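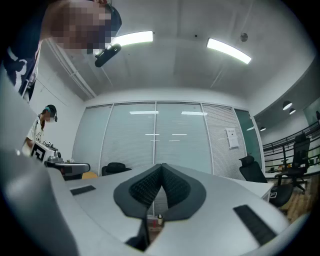
Notebook, February, hand-held demonstrations, bottle task

Start 9:00 in the room with the glass wall. Blinds down before the first recording, as we agreed last time. I write this entry in the afternoon from my paper notes, so the order may be a little mixed.

Plan for the session was 100 demonstrations of the same short task: approach the small bottle, close the fingers on the body of the bottle, lift, move to the tray, put down, open. We finished with 90 that I would call usable. The other ones are kept in a separate folder and not deleted, please do not clean this folder.

Fingers. We used the padded ones with the ribbed grip surface. I like them more than the smooth pair from January. The bottle does not turn when you lift it a little from the side. But the tips meet before the lower part of the pads, so if the person takes the bottle too high, only the tips hold it and the bottle leans. I wrote on the whiteboard "take it at the middle, not under the cap." After this the demonstrations looked more similar to each other.

Speed. This is still our main problem. Everybody starts slow and careful, and after a while the hand becomes fast, and the approach is one single movement with no slowing near the bottle. For a person it is fine. For the arm it will be difficult, I think, because it must copy the slow part near the contact and there is almost no slow part in the data. We tried counting quietly before closing the fingers. It helped for the closing but then people also waited before opening, which we did not ask for. I left these recordings in, but marked them with "w" in the list.

Markers. The square marker must stay flat on its plate. One corner was lifting on the second device and the tracking was jumping a few times, always when the device was turned toward the wall. We pressed it down and repeated 5 recordings. A better solution is to print new ones on stiffer material. I asked Itura for the file in the correct size, the one in our shared folder has a wrong margin.

Ceiling lights. I was worried about reflections on the glass, they come into the view each time the wrist turns up. I compared a few recordings with both light fixtures on and with only one on. Tracking was no worse with both, so we keep both on. With one light the far side of the desk becomes too dark and I would not like to train on this.

Calibration. Done at the beginning and again after lunch. The gripper opening value had moved a little between the two. I do not know if it is from temperature or from the screw at the stem. Next time calibrate also at the end, so we can see if it continues to move in the same direction.

Remote control comparison. Short test only, same task, using the Kumeo controller with the arm. It is much slower for the person and the movements are more shaky, but the opening and closing are cleaner, and there is no question if the arm can reach the pose. My opinion is to keep the hand-held way for most of the data and add a small set by remote control for the last part, near the tray. The group at Sitthichai had the same idea and they use the remote set only for correction. I would like to try both ways of mixing before we decide.

Comfort. The device feels heavy in the wrist after a long block. Shorter blocks, and change the person between them. Also put the office chairs away from the walking path before starting, I hit one with my hip and spoiled a good recording.

To do:
- print new markers, check the size with a ruler
- tighten the screw at the stem, then calibrate
- write the task text again, with the word "middle" in it
- sort the "w" recordings, train once with them and once without
- move the data to the Nenska disk before the next session
- ask if we can have a second type of bottle, wider than this one

Training with the first part of the data is running now. I will look at the loss tomorrow morning and write the numbers on the next page.

5 comments · 9 shares

Recent entries
Smooth fingers and padded fingers, first comparison
Kumeo controller: delay and how we measured it
Moving old recordings to the Nenska disk
Tray position, version two
Notes from the call with Sitthichai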